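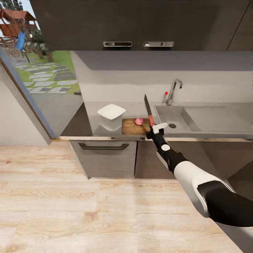
Können Maschinen uns die Hausarbeit heute schon abnehmen?
Einzelne Handgriffe ja, einen ganzen Haushalt noch lange nicht, und dazwischen liegt ziemlich genau der Stoff dieses Semesters.

Begleitblatt zu Einheit 2: Küche und Werkbank

Liebe Teilnehmende, bevor wir in die Regelung einsteigen, möchte ich Sie bitten, sich daheim einmal ganz in Ruhe beim Zwiebelschneiden zuzuschauen (wirklich, es lohnt sich!). Die Zwiebel ist rund, rollt gern weg, und die Schale gibt anders nach als das Innere. Ein Messer aufrecht zu halten, wie der Arm neben dem Schneidebrett, ist eine Greifaufgabe; der Schnitt selbst verlangt Kraftregelung, und da wird es spannend.

In unserer Übungsumgebung Wamorton liegen 2855 simulierte Durchläufe bereit, davon 802 mit Messer. Bitte werten Sie 14 davon aus und notieren Sie, ab wann der Griff verrutscht. Die Gruppe Jemlow nimmt stattdessen die Montageaufgaben.

Abgabe im August, Vorlage wie gehabt im Kursordner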